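Foro › Automatización y robótica › Células de desmontaje

Tema: Kit Vida de Plollenen para desmontar PC, ¿alguien lo tiene en marcha?

rbasterra
Nos han ofertado el kit Vida: pinza, cámara de muñeca, placa de útiles impresa y licencia anual. El comercial habla de 27 torres por turno. Quiero datos de uso antes de firmar nada. Presupuesto sin brazo: 2.000 euros de entrada más la licencia.

idahosa_b
Lo estamos evaluando en Kestton desde febrero, con torres Dell tumbadas. La localización del zócalo va bien si el chasis apoya plano. La extracción de la CPU es otra cosa: el manual pide el marco de retención abierto antes de lanzar la rutina, y el kit no trae nada para la palanca.

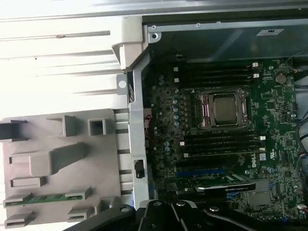
Vista desde la muñeca: zócalo con el marco abierto y la CPU dentro.

El disipador metálico del procesador devuelve reflejos según la luz. Bajamos la exposición y los falsos positivos cayeron bastante. Los bancos de memoria los reconoce sin ajuste.

tornillo_m3
Discrepo en lo de la exposición. Si la bajas, pierdes los conectores negros sobre fondo oscuro. En Gistthorpe pusimos luz difusa lateral y no tocamos la cámara.

idahosa_b
Depende del modelo de placa. Con las nuestras no hemos perdido conectores, pero acepto que la luz difusa es mejor solución si hay sitio para montarla.

rbasterra
¿Y la placa de útiles? En la oferta aparece como «fijación universal».

idahosa_b
De universal tiene poco. Es una pieza gris impresa en 3D que se apoya en la mesa de perfil de aluminio, a un lado de la torre. Sirve para dejar piezas en posición conocida.

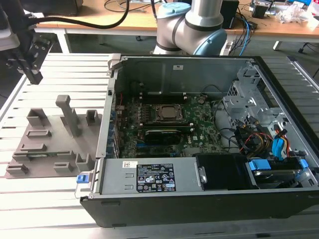

Si la torre se desplaza respecto a la placa hay que recalibrar, 15 minutos cada vez. Para cambiar de formato de chasis, Plollenen cobra un juego aparte — y eso en la oferta no figura.

kremer77
15 minutos me parece mucho. Con topes atornillados al perfil nosotros recalibramos solo los miércoles. Llevamos 1.438 ciclos registrados y el fallo dominante es el cableado que invade la trayectoria.

tornillo_m3
Ciclos no son torres. ¿Cuántas completas?

kremer77
Alrededor de 27 por semana, con un operario retirando cables. Lo del comercial por turno no lo he visto.

rbasterra
Entendido. Pediré prueba con nuestras torres y el juego de formatos incluido en el precio.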